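Suturing practice room opens to trainees at Mitham teaching center

MITHAM - Surgical trainees in Mitham have a new place to work on their stitches. The Barrientos Skills Center opened its suturing room in August, with 142 trainees from the Naltunetti and Vutdale hospital programs signed up for the first term.

The course deals with one part of an operation, the closing of a wound with needle and thread. Trainees sit at a console and move the instruments from there, watching their work on a screen. They learn to pick up the needle, pass it through both sides of an opening, bring the thread through and tie it off. Each part is taught separately before trainees are asked to close a full line.

Much of the early teaching is about the thread. It has to be kept in view and away from the tips of the instruments until it is time to tie, and the loop has to be large enough to work in. 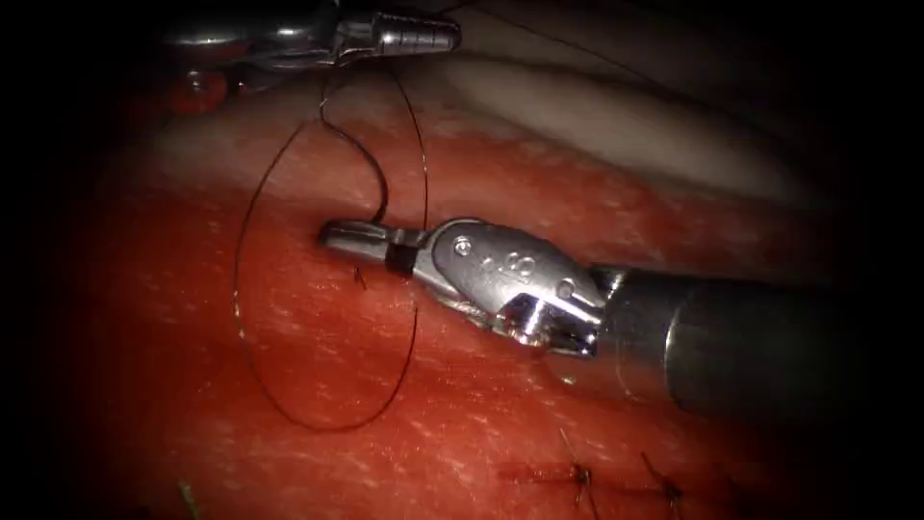

Tying was harder to learn than passing the needle, one trainee from the Vutdale program wrote on the course feedback form, and the first sessions should leave more time for it. The same trainee asked for the room to stay open later in the evening.

The center said it has already changed the timetable. The second session of the course is now given over to knots, and the room stays open until 8 p.m. for those who want to repeat an exercise.

Trainees are taught to place separate stitches, each with its own knot, and to trim the tails before moving on to the next one. Instructors look at the spacing, at how the edges of the wound meet and at whether the thread has been pulled too tight. A stitch that puckers the tissue is taken out and done again.
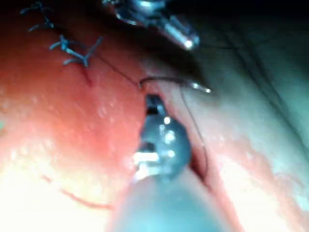 The needle gets its own session. It is curved, and it has to follow that curve on its way through. Pushing it in a straight line tears the tissue and leaves a bigger hole than the thread needs. Trainees are asked to turn it through slowly and to take hold of it again well back from the point.

The course runs in two parts. The first covers single stitches and knots on short openings. The second moves on to deeper closures, where there is less space to turn the needle and more of the thread is out of sight. Trainees must finish the first part before they can book the second.

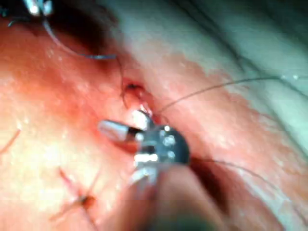

Suture thread beside a small opening in the tissue.

Both hospital programs have made the course a requirement for trainees starting this year. Those already further along may join if there are places left, and Naltunetti has asked for a shorter version for surgeons returning from leave. A decision on that is expected before the spring term.

There is no written test. Trainees are marked on a closure completed at the end of the second part, and they go over the result with an instructor the same day. Anyone who does not pass can come back for more practice and try again without paying a second fee.

Speed is not marked in the first part. Instructors want to see the needle placed correctly and the thread handled gently, with no pulling against the edges of the wound.

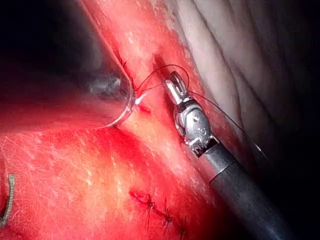

Places for next term

Bookings for the spring term open at 9 a.m. on the first working day of the month. The center has raised the number of places to 160. Trainees should apply through their own hospital program and state which part of the course they want to take.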